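Zekura adds printed backdrop panels to Dollow bench display range

GRILTVILLE, April: Display manufacturer Zekura has added printed backdrop panels to its Dollow range of bench-top display products. The panels are intended for trade counters, school technology rooms, library maker spaces and small exhibition stands where a full-height wall graphic is impractical.

The Dollow panel is a rigid printed sheet that stands at the rear of a bench or table, or lies flat on it as a work surface surround. It is supplied as a single piece. Panels can be ordered in any of 14 stock designs or printed from customer artwork.

Stock designs are grouped by subject. The technology group, released first, uses a dark navy and black ground with light blue line work. Its elements include square grids, skyline silhouettes, gear outlines and circuit traces ending in ringed dots. The remaining groups cover workshop, science and transport subjects and will be released progressively through the year.

Zekura selected dark grounds for the technology group following trials on pale laminate and speckled bench tops, the two surface types most often nominated by customers in the company's pre-order survey. On these surfaces a pale panel tended to merge with the bench under overhead lighting. A dark lower section produced a definite line between bench and graphic and reduced the visibility of scuffing along the bottom edge, where most handling wear occurs.

All stock designs place the brightest colour in the upper part of the sheet. The lower part is kept low in contrast so that items set down in front of it remain easy to pick out. Fine detail is limited to small groups of lines, and no stock design carries lettering, leaving customers free to add their own labels or price tickets.

Panels are printed on one face with a matt finish. The reverse is plain and can be written on in pencil for storage purposes. Corners are square as standard. Rounded corners may be specified at the time of order at no additional charge.

Cleaning is by damp cloth and mild detergent. Solvent-based cleaners, abrasive pads and methylated spirits should not be used on the printed face. Panels should be stored flat or upright with full support along the bottom edge. Leaning a panel unsupported for extended periods may cause bowing, and bowing of this kind is not covered under warranty.

The panels are compatible with existing Dollow bench feet and edge clips. Customers holding earlier Dollow feet, identifiable by the single fixing screw, will require the adaptor strip, sold separately in packs of 8. Feet with two fixing screws need no adaptor.

Custom artwork should be supplied as a print-ready file with the background extended past the trim line on all sides. Zekura recommends against thin light lines within the trim margin, as minor cutting variation becomes noticeable there. A proof is issued before printing and production begins on written approval. Standard lead time for custom panels is 7 working days from approval. Stock designs are dispatched from the Griltville warehouse each Thursday.

Distribution to schools and libraries will be handled by Zoubi, which already carries the Dollow feet and clips. Zoubi will hold the technology group at more than 63 outlets and will accept orders for the other groups ahead of release. Trade customers should continue to order directly from Zekura.

Sample swatches showing the matt finish and the full colour range of the technology group are available on request from either company.

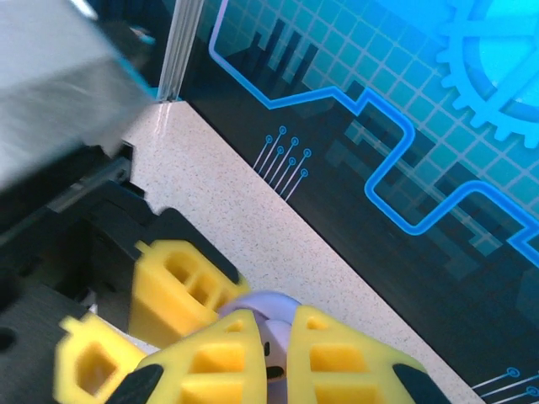 Swatch requests should state the bench colour and the type of lighting in the room so that a suitable set can be supplied. Unused swatches need not be returned.

Media and trade enquiries: Zekura, Griltville.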